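4. What Happens to an Application After the Counter

4.1 The route of the form

In all three towns the street-event permit begins as a single sheet. It does not stay one for long. By the time an application in Esuvetti reaches the person who can sign it, it has picked up a traffic plan, a noise statement, proof of insurance, a sketch of the toilets and a second copy of the original sheet, this time in blue ink. We read 400 closed files from the three towns and found the blue copy in nearly all of those from Esuvetti. The written rules do not ask for it. The clerks do, and their reasons differed according to which window we stood at.

Nellel handles the same permit with fewer papers and more walking. The applicant carries the file between the roads desk, the fire desk and the noise desk, and each desk stamps it only if the one before has stamped it. The roads desk closes for lunch at the hour the noise desk opens. Applicants who had been through this once tended to bring a sandwich the second time, which we count as a form of institutional learning.
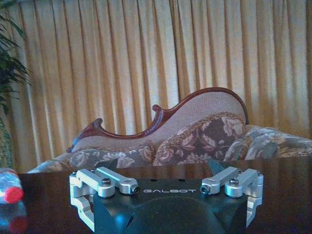 Lammers went furthest toward putting the process online. Its system, Lakton, accepts the form, checks that every box is filled and issues a receipt, after which a clerk prints the whole thing and puts it in a tray. From the tray onward the procedure is much as it was before. We do not mean this unkindly. The tray works, and the receipt appears to calm people down.

4.2 Waiting time and the 30-day rule

All three towns promise a decision within 30 days. None of them says when the counting starts. Esuvetti starts when the file is "complete," a condition judged by the office doing the counting. Nellel starts at the last stamp. Lammers starts at the Lakton receipt, and so has the worst record of the three on paper and, for the applicant sitting at home with a calendar, possibly the best. Any ranking of the towns by their own published figures would therefore mostly rank their definitions. We recoded every file to run from the day the applicant first handed something over, and it is this measure we use in the rest of the section.

Under the recoded measure, June is bad everywhere. Summer events are filed late, the desks are thinly staffed, and the same two clerks in Nellel cover both roads and fire. Small applicants fare worst. A block party and a ticketed concert fill in the same form, but the concert has a paid person to chase it and the block party has somebody's lunch break.

4.3 The cleaning deposit

The deposit is where tempers were shortest. Esuvetti holds 4000 in local currency against the cost of cleaning up, whatever the size of the event, and returns it after an inspection. The inspection standard is "a reasonable state of tidiness." We found no definition of reasonable, or of tidiness. Two inspectors working from the same sheet disagreed on whether litter left on furniture should be treated like litter left on the ground, and the sheet was no help, having been written with pavements in mind.

Figure 2. Several pieces of trash on a polished tabletop.
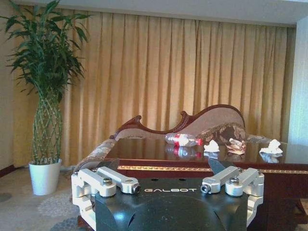
Lammers objected to our treating the deposit as a barrier at all. In its written comments on a draft of this section it held that a flat sum is at least known in advance, that a sliding scale would mean one more form, and that applicants who complain about the deposit in spring have usually forgotten it by the time they get it back. The second point we accept without reservation. On the third we have only the files, and in those the refund date is often left blank.

We kept the deposit in the model as a yes-or-no variable, marking whether it was returned before the same applicant filed again. Files with no refund date were coded as missing. This costs us a good part of the Esuvetti sample, and the estimates for that town should be read with the usual squint.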